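Channel tufting

Channel tufting is a way of shaping padded furniture into long, parallel rounded ridges. Each ridge is a separate tube of padding, closed off from its neighbors by a line of stitching. The style is also called fluting, and it turns up on sofas, headboards, car seats and restaurant booths – almost anywhere people sit or lean!

Making it takes patience. The cover is marked on the back with evenly spaced lines, then sewn to a layer of backing cloth so that a row of pockets forms. Stuffing is pushed into each pocket with a long flat stick. Older shops used horsehair or cotton; most now use foam or polyester fiber. The cover has to be cut wider than the finished piece, as every channel eats up a little material on its way over the curve.

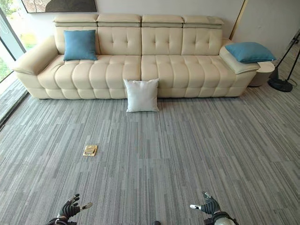

Button tufting is the close cousin. A button is pulled down into the padding with strong twine and tied off behind, leaving a dimple and, in the deeper forms, a wonderful spray of folds. Some makers combine the two, with buttons on the back and channels on the seat. The Urnley workshop of Vratislav Kratochvíl was known for this mix, and one of its banquettes used 115 buttons and 19 channels, all spaced by eye.

Dust settles in the seams of both kinds. A soft brush or a narrow vacuum tool works well, used along the channel.

Comments

Lowri Powell: Redid my gran's headboard in velvet this way. The stuffing stick is everything – I used a yardstick and a lot of tape.

Makis Sfakianakis: Could you add something on boat seats? Ours are fluted vinyl.

Marcela Vaněk: Lovely article, more on horsehair please!

Contact the editors | © 2023 Skiketti | Back to top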